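# About the Pagano Center for Commercial Arbitration

The Pagano Center is a private, nonprofit office that helps businesses settle disputes without a full trial. It was founded by a group of retired judges and practicing attorneys who had seen too many partnerships, family companies and supply agreements spend years in court over matters that could have been heard in a week. The Center keeps its own list of arbitrators and mediators, publishes its own rules, and employs a permanent staff to manage each case from the first notice to the final award.

## What We Hear

Most of our cases concern contracts between businesses of small and medium size. They include claims for unpaid finder's fees, disputes over the sale of shares, disagreements between co-investors, and allegations that one party to a deal misled another before signing. The Center also accepts cases in which the parties belong to the same religious or ethnic community and have already sought a ruling from a community tribunal. In such cases our arbitrators do not review questions of religious law. They decide only the civil claims placed before them, under the law the parties have chosen.

The Center does not hear criminal matters, custody cases or claims for personal injury. Parties who contact us about these subjects are referred to the appropriate public office.

## Our Record

Since its founding the Center has closed 2,064 cases. A case is counted as closed when an award has been delivered, when a mediated agreement has been signed by all parties, or when the claim has been formally withdrawn. Awards are confidential unless the parties agree in writing to their release. A summary of procedural rulings, with all names removed, is issued each January and may be requested from the registry.

## Leadership

Gerardo Longo has served as Director since the Center moved to its present offices in Grarketby. He practiced commercial law for 20 years before joining the Center and continues to teach a course on the drafting of arbitration clauses. He is responsible for appointments to the list and for the Center's dealings with the courts.

Rin Sakai is Registrar. The Registrar receives all filings, confirms that fees have been paid, and assigns a case manager to each new matter. Questions about deadlines, service of documents or the form of a claim should be addressed to the Registrar and never to the arbitrator directly.

The list at present includes former judges, accountants and engineers. Each person on it is appointed for two years and must disclose any financial or personal connection to a party before accepting a case. Failure to disclose is grounds for removal.

## Offices and Hearing Rooms

The main office in Grarketby has eight hearing rooms, a document room and separate waiting areas for opposing parties. A smaller office in Pullach handles cases in which one or more parties are based in Europe. Hearings may also be held by video when both sides consent. 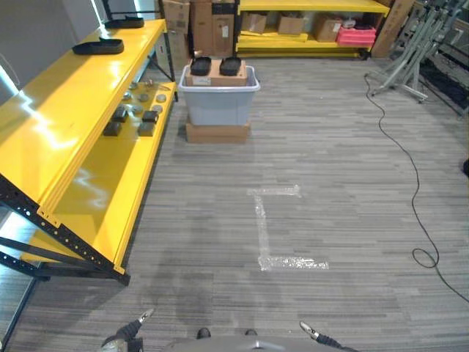 Physical evidence is accepted under Rule 20 of the Ferkden Rules, the procedural code adopted by the Center and named for the street on which it was first drafted. Disputes over the quality of delivered goods often depend on samples, and the parties are expected to label and list every item before it is submitted. Small articles are easily confused with one another: a set of dark gray blocks or a few round metallic discs, placed together on one yellow shelf, can look much alike to a person who did not prepare them. Each item must therefore carry its own number, and the same number must appear in the written statement. Samples are returned after the award unless a party requests their destruction.

## Fees

A filing fee is due with the notice of claim. Arbitrators are paid by the hour at a rate fixed by the Center, and the cost is divided equally until the award directs otherwise. The current schedule took effect on January 16, 2018, and applies to all claims filed on or after that date. Parties who cannot meet the filing fee may apply to the Registrar for a reduction and should include a recent statement of income.

## Contacting the Center

The registry accepts filings by mail, by courier and in person at the Grarketby office. Staff can explain the rules and supply the necessary forms but cannot give legal advice or comment on the merits of a claim. Attorneys who wish to be considered for the list should write to the Director, enclosing a résumé and two professional references.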